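Small Appliances & Counters > Layout and Storage
Thread: Toaster oven and slot toaster on the same run, what goes between them and the board?

skesonard_k
Posted Monday

Looking for opinions on counter layout before I commit to anything. Short run, marble-patterned top, tiled wall along one side. Fixed items are a toaster oven and a two-slot toaster. Everything else can move.

Current arrangement is appliances at one end, canisters and utensils lined up against the tile, cutting board in the middle of what is left. The board has a juice groove and takes up most of the free surface. When I open the oven door it swings toward the board, and I have to decide each time whether to shift the board or work around it.

Options I am considering:

1. Leave it. Store the board upright and bring it out when cutting.
2. Move the toaster into a cabinet and slide the oven over.
3. Move the canisters to a shelf and push the board back against the tile.

I would like to hear from people who have lived with any of these for more than a month.

tilegrout51
Option 3. Canisters against tile look tidy and cost you 4 inches of depth along the whole run. You also have to pull every one of them to wipe the wall. I moved mine to a shelf in December and have not moved them back.

Brirkinero
Disagree with the above. Dry goods you open daily belong at arm height next to the board. A shelf means reaching over the work surface with an open jar of beans. The depth is lost, agreed, but it is the back strip, and you do not cut on the back strip.

What I would look at is the toaster. How often is it used? A toaster oven makes toast. It makes it slower and less evenly, but it makes it.

skesonard_k
Daily, both. Bread in the toaster, everything else in the oven. The oven takes over five minutes for two slices and I am not waiting for that before work.

Rónán Fahy
Can you post the counter? The position of the door relative to the board matters more than the number of items.

skesonard_k
Both attached. 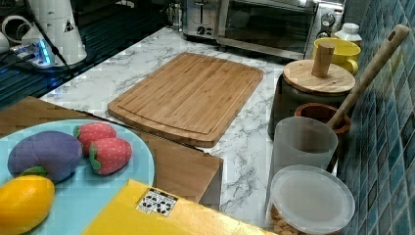
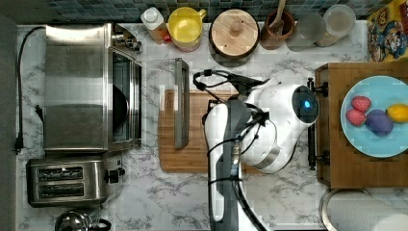

Reading time: 4 min

Rónán Fahy
Thanks. The second one, from overhead, is the more useful of the two. The glass door of the oven faces the work area, so anything coming out of it travels toward the board. That is the correct direction. What you lack is a landing spot. A hot pan has nowhere to go except the board or the stone.

I would not put a pan straight from the oven on that surface without knowing what it is. Is it real marble, quartz, or laminate? The pattern does not tell you. Engineered quartz has resin in it and can mark from heat. Laminate can blister.

skesonard_k
Unknown. It came with the apartment. I have been using a trivet.

Rónán Fahy
Then the trivet needs a fixed location, between the oven door and the near side of the board. Slide the board away from the oven until a trivet fits with the door fully open. Mark it with painter's tape for a week and see whether you keep to it.

tilegrout51
From the first photo, that is a long wooden spoon in a small pot. Is the pot stable? I had a similar setup and a ladle took it over, into the jar next to it. A heavier crock fixed it.

skesonard_k
Stable with one spoon. I have not tried it with more.

Brirkinero
The line against the tile is fine. I see a canister with a knobbed wooden lid, the spoon pot, a yellow mug or pitcher, a bottle. If the yellow one is decorative, that is the item to remove, and the others can close up. I still would not shelve the canister.

skesonard_k
It holds water for the kettle. I could fill the kettle at the tap.

Brirkinero
Then do that.

vichien_k (Vichien Kongkaew)
Coming at this from the electrical side. There is a power cord running down the counter edge from behind the oven, with the plug lying on the counter. Before anything is moved, work out which outlets you have and what shares a circuit. A toaster oven and a slot toaster both draw a lot, and a kettle is the third. Run two of them on one household circuit and you may trip the breaker. Three and I would expect it.

Read the rating plates, add the watts for whatever you run at the same time, divide by your supply voltage, and compare with the breaker. Also keep cords clear of the oven housing. The sides and back get hot, and cord insulation does not tolerate contact with that for long.

skesonard_k
Outlets are behind the appliances. Same circuit, I believe. I unplug the oven when it is not in use. The breaker has tripped twice, both times with the kettle on.

vichien_k
That settles part of the layout. Kettle goes to a different circuit if you have one within reach of its own cord. No extension cords for any of these three.

tilegrout51
Nobody has mentioned clearance above and behind. The manual for my oven asks for 4 inches on the sides and back. Check yours. The toaster is next to the oven in both pictures and I would want a gap there.

Rónán Fahy
Agreed on the gap, and it also affects crumbs. The space between two appliances set close together collects them and you cannot get a cloth in.

dradon_bench
Contrary opinion. Swap the board. A full-size grooved board on a short run is the actual problem and everyone is moving jars to protect it. I use a small Saithong board for daily work, 28 cm on the long side, and the large one stays in the cabinet for meat and melons. You only need the groove for things that leak.

Brirkinero
Small boards slide. They are also too short for a chef's knife. I went down in size once and went back up.

dradon_bench
Damp cloth under it. Mine does not slide.

Brirkinero
Now you have a damp cloth under a wooden board. Do that daily and the underside takes up water while the top does not, and it cups.

dradon_bench
Two years, no cupping. I dry it on edge.

Rónán Fahy
Both of you are describing boards that are dried properly. A thin silicone mat does the same job as the cloth with no moisture. For bamboo in particular, oil both faces and the groove evenly. People skip the groove and it goes fuzzy first.

skesonard_k
Summary of what I am trying this week. Kettle to the other side of the room on its own circuit. Yellow container into the cabinet. Board shifted away from the oven door with a trivet in the gap. Toaster moved off the oven by 4 inches, pending the manual. Canister stays.

I measured with the door open and the trivet in place and there are 51 cm of board-width left to work with, which is enough. Small board is on hold.

tilegrout51
You will end up shelving the canister.

Brirkinero
He will not.

vichien_k
Post the numbers from the rating plates when you have them.

skesonard_k
Will do. The oven has to come out from the wall first to read its plate, so probably the weekend.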